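I caught Brunello Sartori on a Tuesday in July, in the hour between the last lunch table and the first delivery, which is the only hour he'll sit down. Even then he doesn't really sit. He perches on the end of a bench at Benetti with an espresso and keeps one eye on the dish room door.

I'd come to talk about plates. That sounds like a thin subject until you get him going on it (it took one question, and I barely got to the end of it!).

"People ask me about the sauce, the oven, the flour," he says. "The plate they look at all evening and they never ask."

He owns 392 of them, or he did in the spring when he last went through the shelves. They came from a small maker called Magesa, in a line named Unico, and he waited 9 weeks for the first order. Before that he used plain white hotel china, bought secondhand, and he still talks about it the way some people talk about an old car.
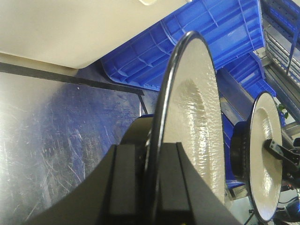

Sartori is fussy about glaze, and he'd be the first to say so. He wanted something with movement in it, so a plain bowl of beans wouldn't look like cafeteria food. The off-white he likes has a ripple that grabs the light, with a thin black line around the rim to finish it off. "Flat white is for hospitals," he told me, and then he apologized to hospitals. The rim matters to him a lot – he thinks it tells the cook where to stop.

Then there's the washing, which he worries about more than the cooking. He keeps plastic crates for moving dishes between the two floors and has one firm rule, that plates never go in lying flat in a pile. "On the edge, like records," he says. "You pile them up, the bottom one pays for everybody."

I asked what a broken one costs him. He waved the question off, then came back to it twice. The bad night was a wedding party, 800 pieces through the sinks if you count the cups, and 3 plates gone before dessert. He kept the biggest shard. It's on the windowsill in the office, holding down invoices.

Would he ever switch? A salesman from Gretden left him a sample last month, dark gray and very square. He's been eating his own lunch off it.

"It's a good plate," he said, getting up because the truck was outside. "For a sandwich."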